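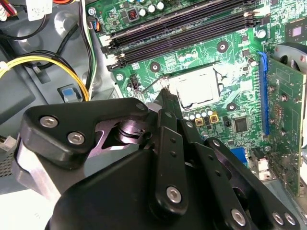

Workshop Tips: Getting an Arm to Behave Inside a Computer Case
by Rowena Sarmiento

If you have been following along since February, you know I've been teaching the arm in my workshop to take old desktops apart, and you also know how many evenings I've spent muttering at it. A good few of you wrote in to ask about the software side, so I've gathered up the tips that saved me the most grief. Put the kettle on, I do go on a bit!

Teach the slow part separately. I used to record one long routine from the side of the case all the way down to the processor, and every time I changed one thing I had to redo the lot. Now the big swing into the case is one file, and the last little creep toward the processor is another. In Stilloven (the planner I use) you can chain them together with a pause in between, and I keep that pause at 500 milliseconds so the arm stops wobbling before the camera takes its look.

Draw your wires fatter than they are. Power cables loop wherever they please, and the planner will happily skim right past one if you let it. I wrap each bundle in a plain box in the collision map and add 5 mm on every side. Yes, you lose a few clever routes. You also stop snagging the yellow ones, dear reader, and I have snagged plenty.

Mind the shine. A processor lid is a little square mirror, more or less, and my edge finder kept locking onto the glare from the bench lamp. Turn the exposure down until the metal looks dull gray on your screen. The board will look gloomy, but the edges of the lid come up lovely and crisp.

Old thermal paste fools the camera too. White smears next to a silvery lid look like more lid, and my Baluyot script once decided the processor was half again as wide as it should have been. I give it the true size now and have it throw out any square that doesn't match. If you can bear to wipe the paste away first, so much the better.

Look for the lever before you look for the chip. The thin metal lever beside the socket tells you which way round the board is sitting, and I have the script check that it's up before the fingers close on anything. Please don't skip this one.

Keep your logs, and give them sensible names. I had 2,071 of them in one folder called "new" and it took me a whole rainy afternoon to find the good run, which was number 473. Board model first, then the job, then the time of day. My neighbor at Mevier puts the lamp setting in there as well and I've started copying her.

Next time: memory latches, and why I gave up on Hara's default grip settings for them.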